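Gollard 2 Head Camera: Review

Reviewed by Declan Kettle

The Gollard 2 is a head-worn camera sold for recording hand work as training data for arm policies. I compared it with the Clundari unit we have used at Silldale since October. Both were mounted at the same tilt and run through the same kitchen tasks.

Weight is the first difference. The Gollard is 17 grams lighter, and the battery sits at the back of the band. Mean recording time on a full charge was 421 minutes, against 519 for the Clundari. Setup is quick. The lens calibration file loads into the Procházka controller without conversion, which was not the case with the older unit.

Exposure control is good. Gain settles fast after a head turn, and highlights on metal hold their shape at the default setting.
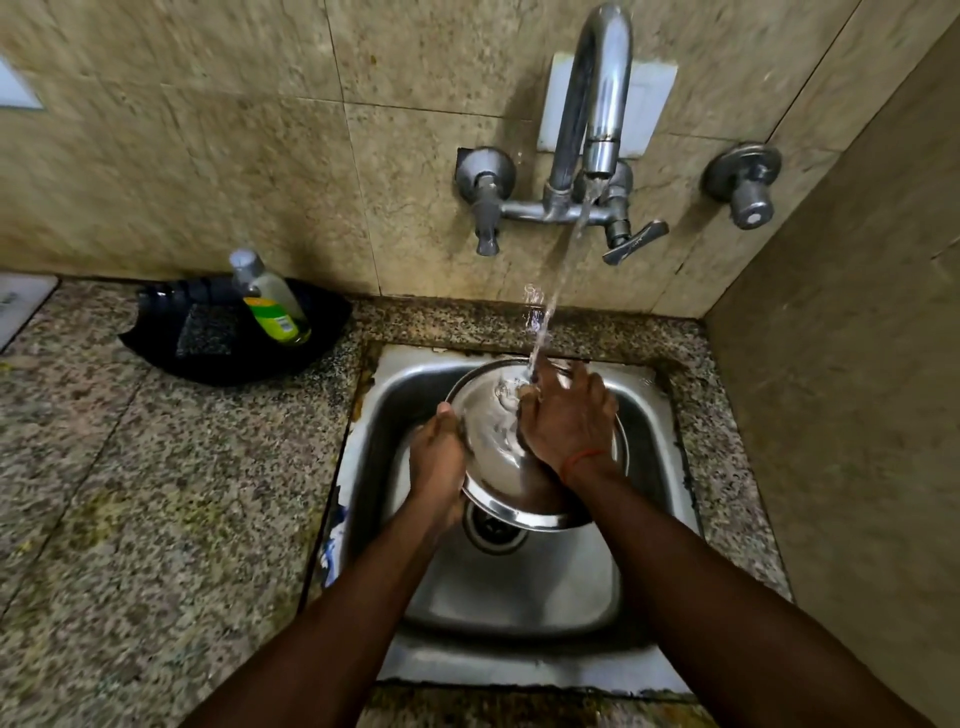 Hand tracking is the reason to buy either camera, and dishwashing is the hardest task in our set. Fingers disappear behind rims and foam, and reflections produce false edges. With one hand curled around the rim of a steel plate and the other pressed flat on it under the stream, both contacts can still be labeled by eye. The thread bracelet on the right wrist also gives the annotator a fixed reference for wrist rotation.

Complaints: the strap buckle slips, and the record button is too close to the power button. The price is $790 with one battery. A spare is extra.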